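Arlindo Barros bought his first serger from a uniform shop that was closing. He paid 50 dollars for it and carried it home on the bus. He still has it, and it still runs, although the plate on the front has been replaced twice. He now does alterations and repairs out of a storefront on Hakport Street, where the number over the door is 611 and the sign says Mendonça, after the shoe repair business that was there before him.

"I never changed it," he said. "People were used to looking for that sign. Some of them call me Mr. Mendonça. I answer."

We talked in July, in the back room, while he took in the waist of a pair of work pants. He does not like to sit and talk without something in his hands.

Most of what comes in is ordinary. Hems are the bulk of it, then zippers, then linings. Coats arrive all at once in the first cold week of fall, and he has given up telling customers to bring them in during the summer. He charges 20 dollars for a plain hem and has not raised the price in a while.

"I should raise it," he said. "Thread went up. Rent went up. But a hem is how a person comes in the first time. If the hem is good they come back with the coat."

Barros learned to sew from an aunt and then learned again, he says, at a factory called Pakon, where he worked on the sleeve line. The shifts were long and the work was the same all day. He set sleeves for four years and did nothing else.

"You get fast, but you get fast at one thing. When I left I could put in a sleeve with my eyes closed and I didn't know how to cut a collar. Thaís taught me collars."

Thaís Queiroz worked two tables over at Pakon and later shared the shop with him for several years before moving to be near her daughter. They talk on the phone most evenings, usually about work. She keeps her own customers and mails him the jobs she does not want, mainly leather.

I asked him what people get wrong about taking care of clothes. He thought about it for some time and changed a bobbin.

"The dryer," he said. "Everybody knows, and everybody uses it. The elastic goes first. Then the seams pull because the cloth shrinks and the thread doesn't. I get pants where the cloth is fine and every seam is puckered, and they want me to fix the seams. I can open it all up and sew it again, but then it costs more than the pants."

He also objects to hangers, at least for knits. A sweater on a hanger grows at the shoulders, he said, and there is not much a tailor can do about it afterward. He folds nearly everything at home and stacks it flat. Heavy things go on the bottom.

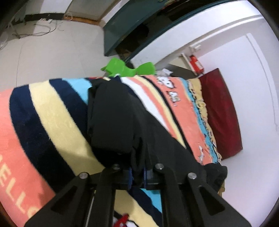
*Folded black clothing on a striped blanket. Barros recommends folding for knits and most soft fabrics.*

His rules for moths are short. Wash the wool before you put it away, close the bag, and check it once in the middle of the season. He has no opinion on cedar. "It smells nice," he said.

When a hole does turn up, he would like to see it early. A hole the size of a pencil point can be closed from the back in a few minutes. The same hole after a month of wearing and washing needs a patch or a reweave, and he sends reweaving to Princess Rivera, who works from her apartment and has a waiting list.

"She's better than me at it. Her eyes are better. I send her the wool and she sends me the zippers."

Barros has one part-time helper, Ismael Camargo, who came in to have a jacket fixed and asked if he could watch. Camargo now does the hems on three afternoons a week and handles the pickup tickets, which used to be kept in a cookie tin. The tickets go by number. The one on the counter during my visit was 701, for a bridesmaid dress that had already been let out once and was back to be taken in.

"We write everything down now," Barros said. "Before, I remembered it. I was right most of the time."

He has thought about selling the business, and had an offer from Gellell, a dry cleaning company that wanted the counter as a drop-off point. He went to one meeting. They asked how many garments he could finish in an hour, and he told them it depended on the garment. He did not go to the second meeting.

Camargo would like to take over eventually. Barros is open to it but says he has to learn coats first, and coats take years. He has him practicing pad stitching on scraps, and he looks at the scraps at the end of the day and usually hands them back.

The work pants were done by then. He pressed the waistband, turned it over and pressed the other side, and pinned the ticket to the belt loop.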